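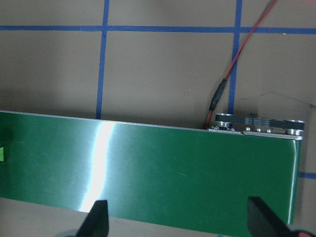
Surface Preparation and Handling of Coated Sheet
Handout 4, Workshop Practice, first part

Please read this handout before you come to the workshop. In the session we will have little time for theory, and you will need both hands for the work.

1. Why we look at the surface first

A painted or anodized sheet has two parts which we must keep separate in our mind: the metal, which carries the load, and the coating, which protects the metal and gives the color. Most complaints from customers are about the second part. A scratch which you can see but cannot feel with the fingernail is normally only in the coating. A scratch which catches the nail may have reached the metal, and on steel this is the place where rust will begin. On aluminum the danger is smaller, but the part may still be refused for its appearance.

A green coating is a good teacher. On dark green, fine scratches show as pale lines, and dust shows as small light points. On white or light gray sheet the same marks are difficult to find, and students often write "no defects" on the form when there are many.

2. Reading the reflection

Before you touch the sheet, lay it flat and look along it from a low angle, with one lamp only. On a surface that is very flat and even, the reflection of the lamp has straight borders. When the reflection is wavy, there can be two reasons:

a) the sheet is not flat (it was bent in transport, or it is standing on a chip or a drop of glue);
b) the coating is not of even thickness, or it has a texture from brushing.

To separate the two, turn the sheet by 90 degrees and look again. A brushed texture changes its look very much when it is turned. A bend stays in the same place of the sheet. Move your head slowly, and do not move the lamp.

Do not judge the color inside a strong reflection. Take the color reading at least 60 mm away from it.

3. Edges

At a sheared edge the coating ends and the bare metal is seen as a thin bright line. This is normal and is not written down as a defect. Write it down only if the coating is lifted next to the line, or if the line changes its width along the edge. A burr is found with a piece of cotton cloth, never with the finger. Pull the cloth from the middle of the sheet toward the outside. If threads stay on the edge, the edge must be filed again.

For our material use the fine flat file from the Lorente set. Hold it at a low angle and work in one direction only. Three light strokes are better than one heavy stroke.

4. Marking out the bench with tape

We do not draw on the bench tops. The positions are marked with blue painter's tape, which comes off without leaving glue if it is removed in the same week. Tape which has stayed longer must be warmed a little with the hair dryer and pulled back slowly over itself.

The procedure for a new grid:

Clean the bench with Gasex cleaner and let it dry for 12 minutes.
Put the long horizontal strip first. Fix one end, hold the tape tight, and lower it.
Put the vertical strips, using the big square. The distance between the center lines is 160 mm.
Press all crossings with the wooden block, so that the sheet does not catch there.
Write the letter of the cell on the tape and not on the bench.

The edges of the tape are never perfect. For this reason we use the cells only to say where a thing is ("plate in cell C"), and we do not measure from them. For measuring there is the steel rule.

5. Placing and lifting the sheet

Never push a coated sheet over the bench. One grain of dust under it is enough to make a line over the full length. Lower the long edge first, then let the other side come down slowly. To lift, use the Handilwood wedges at the corner, and take the sheet with gloves when it stands 27 mm high. Keep wires and clamps away from the area where the sheet will land.

6. What you must hand in

One inspection form for each sheet, with a sketch. In the sketch, give scratches as lines with their direction and specks as points. Use the words of the Bumitz list (scratch, streak, speck, dent, lifted edge) and no other words, so that two people who inspect the same sheet can compare their results. If you are not sure if a mark is a scratch or only dirt, wipe it once with a dry cloth and look again. If you are still not sure, write "not decided". This is accepted and costs you no points.

Forms without a sketch will be given back. The second part of this handout, on cleaning and repair of small damages, follows after the August break.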